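29 Mar 2021, Zumska notebook, table clearing

Started the Cladum round today. Target is 400 usable episodes of "clear the table" with the hand-held gripper. We have 52. At this rate we finish in September, by which time the table will be the best understood piece of furniture in the building.

Setup same as Friday: round wooden table, whatever people carry in their pockets and bags, one person on the gripper, one person resetting. Swapped roles every 26 takes. The resetter's job is to put things back differently each time, and humans are terrible at this. By take ten the wallet was going back to the same spot as if it had a reservation. New rule: roll the die, move the thing the die says.

Notes by object:

Paper cup. Still the problem child. Squeeze enough to lift it and it goes oval; squeeze less and it stays put and looks at you. Best grabs were low on the side, jaw coming in level. Threw out 7 takes for crushed cups. On reflection, put them back in with a "fail" tag. Hubáček (the training box) can use bad examples, and we make plenty.

Mouse. Slides. Approach from the long side, push down a little first.

Wallet. Fine from the end, hopeless from above. Do not use your own wallet, you will keep checking on it.

Vase. Not a target. It stays on the table as something to avoid, with the flowers in. If you knock it over, stop the take, save it, then get a towel, in that order. Floor is wood.

Bag. Moves as a heap. Grab the strap. Half the takes show the wrist turning to hunt for it, and I'd like to keep those, slow as they are.

Tracking dropped out whenever the wrist tipped back and the camera got mostly wall and ceiling. The plain white wall gives it nothing to hold on to. The Petora script flags these after the fact, and it would be kinder if it beeped at the time. Until then: keep the tabletop in view between grabs, and don't wave the thing about while talking.

To do: more cups, a second die, tape the cable down, ask whether "cleared" includes the vase before we do another 348.
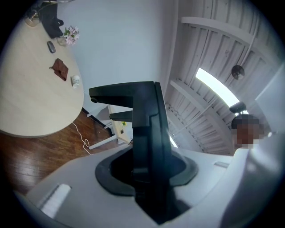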